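The Second Letter
by Henok Seyoum

My father wrote letters twice. He sat at the kitchen table in our house in Hadgu, after the evening meal when the plates were taken away, and he wrote the letter once on the back of something, an old bill or a school notice, and then he read it, and then he wrote it again on good paper. The first one he put in the stove. I never saw him send a first letter to anybody, even to his brother, who could not read very well and would not have noticed a bad sentence.

I have lived in Cundport for a long time now and I write in English, which is my third language. I translate for a living, mostly contracts and instructions for farm machines, and in the evenings I write small pieces like this one. For many years I believed that I wrote everything twice for the reason that English was difficult for me. Now my English is good enough that I could send the first version, and I still do not send it. So I have begun to think that the habit has a value of its own, and I want to argue for it here, although I know it is not a popular opinion at a time when most letters are sent from a telephone while walking.

Let me say first what I mean. I do not mean correcting. Everybody corrects. You write a message, you see that a word is missing, you put it in. What my father did was different, and it took him most of an evening. He began again from the first line with an empty page in front of him and the old page to one side, and he had to decide about each sentence a second time, whether it should go across.

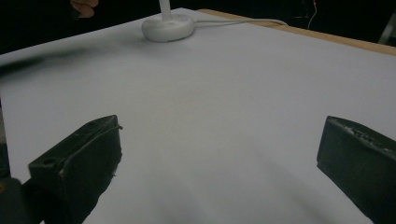

What is the difference between writing a letter again and simply correcting it?

When you correct, every sentence stays in its place unless you have a reason to remove it, and when you write again, every sentence is left behind unless you have a reason to carry it over. A lazy person, and I am a lazy person, will always do the thing that needs less work. On the screen the lazy thing is to leave the sentence. On fresh paper the lazy thing is to drop it. So the second letter is nearly always shorter, and it is the laziness that did it.

I tested this on myself last winter. I wrote a letter of 700 words to the housing office about the damp in our stairwell. I was angry, and I put in the whole history, beginning with the previous tenant and the bicycle. When I copied it out by hand, I noticed that my wrist did not want to write about the bicycle. The second letter had 500 words and the bicycle was not in it. A man telephoned me on Wednesday and he had understood what I wanted. I can't prove that he would not have understood the long one, of course. But I have read many long letters in my work and I know at which line I stop reading them.

There is an objection that my daughter makes, and she makes it well. She says that the first letter is the true one. You are warm, you are annoyed, you say what you feel, and then you sit down again and become polite and take the life out. She thinks the second letter is a kind of lie. She points to her grandfather, whose letters she has read, and says they are beautiful but that she does not find him in them.

I have thought about this more than she knows. I believe she is right about some letters. When my wife was working away in Koltitz, the year before we married, I wrote to her every week, and I wrote those letters twice also, and she has told me since that they sounded like a bank. She kept one only. It was one I had sent without copying, from the railway station, with a mistake in nearly every line. I have no answer to this. A love letter should perhaps be sent as it is, and the writer should take the consequences.

But most letters are not love letters. Most letters ask somebody for something, or refuse something, or explain why a thing was late. Or they say that somebody has died. In these the feeling of the writer is not the main matter. The reader has a need, and the first letter is usually about the writer's need, and you do not discover this until you read it coldly with the pen in your hand. My father wrote to tell his brother that their mother had died, and I was in the room. The first letter was long. He cried when he wrote it. The second one had the day, the hour, who was with her, and what she had eaten that morning, and then one line asking him to come. I was a boy and I thought he had made it worse. When my uncle arrived he had the letter in his jacket, and he asked my father to tell him again about the bread and the tea.
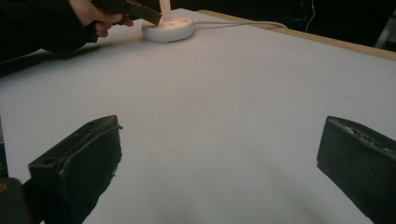 Drafting has become invisible, I think, and this is part of why people believe it is not necessary. A child in my time saw the paper with the crossings-out. My children have grown up seeing only finished text, because on a machine the second version lies down exactly on top of the first and covers it. They suppose that good writers write good sentences, and when their own come out crooked they decide they have no gift. I would like to show them my father's table after he had gone to bed, when it had nothing left to tell anybody. A pale smooth top with a border of light brown wood gives no sign of what was written on it, and a finished letter is the same. You would have to have sat there and watched.

I should say something about schools, as I taught in one for two years. It was a small language school in Musen, for adults, and most of my students were preparing to write job applications. I asked them to hand in both versions, and they hated it. One man, a very good welder with beautiful handwriting, told me that he would never ask a customer to look at his first weld. I told him that I was not a customer. He thought about it and brought me both versions the week after, and I saw that in the first he had explained why he left his country, and in the second he had explained that he could weld aluminium. I did not tell him which was better. I think he knew which one would get the job, and he also kept the other one, I saw him fold it and put it in his bag.

That is perhaps a better idea than the stove. I have a drawer of first letters. I don't read them often. When I do, I find that they answer my daughter's objection in part, for the person she is looking for is in there, complaining about a bicycle. Nothing is lost if you keep both. The reader gets what he needs, and the drawer gets the rest.

People ask how one should do it in practice, and I am careful here, as advice about writing is usually advice about the adviser. I can only say what I do. I write the first one fast and on the computer, with no attention to spelling. Then I do something else, at least until the next meal. In December, when it is dark here by four, I do the ironing. Then I sit down with the light on and clean paper, and I read a paragraph of the first one, turn it over, and write the paragraph from memory. What I cannot remember was usually not needed. What comes back in different words has often come back in better ones, as if the sentence had been walking around in my head and had lost some weight.

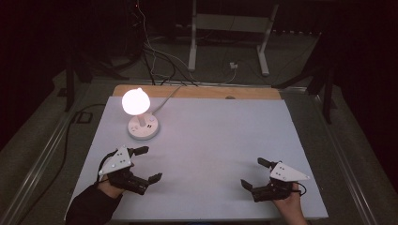

It takes me an hour for a letter of one page. I know that an hour is a lot. I would not do it for a message saying that I will be late, and I would not ask a nurse or a bus driver who comes home tired to do it for anything. There is a kind of person who makes a religion out of slowness and I don't want to be him. My father had time because my mother did not have any, and this should also be said when we admire the old letters. She washed the plates that he had eaten from, she put four children to bed, and she wrote, as far as I know, nothing. If she had letters in her they were first letters and she said them aloud, to the pan, to the neighbour, to God.

So I defend the habit in a smaller way than I did when I was young. I would keep it for the letters that matter to the one who will receive them. A complaint matters, if you want the damp to be repaired. A reference for a young person matters a great deal, and I have seen references which were clearly typed between two telephone calls, with the wrong name in the last line. Apologies matter most. I have never written a first apology that did not contain, somewhere in the middle, an accusation. It is very well hidden, and it usually begins with "although". On the second writing I come to the "although" and my hand stops, and I have to look at it.

Last month I had to write such a letter to an old colleague. We had quarrelled over a translation, and I had been wrong about a verb and also rude. The first version explained the verb. It explained it well, I think, with two sources. The second version did not mention it. I posted it on the way to the dentist, and so far he has not replied, but his wife greeted me at the market and asked if my tooth was better, so I suppose that it has been read.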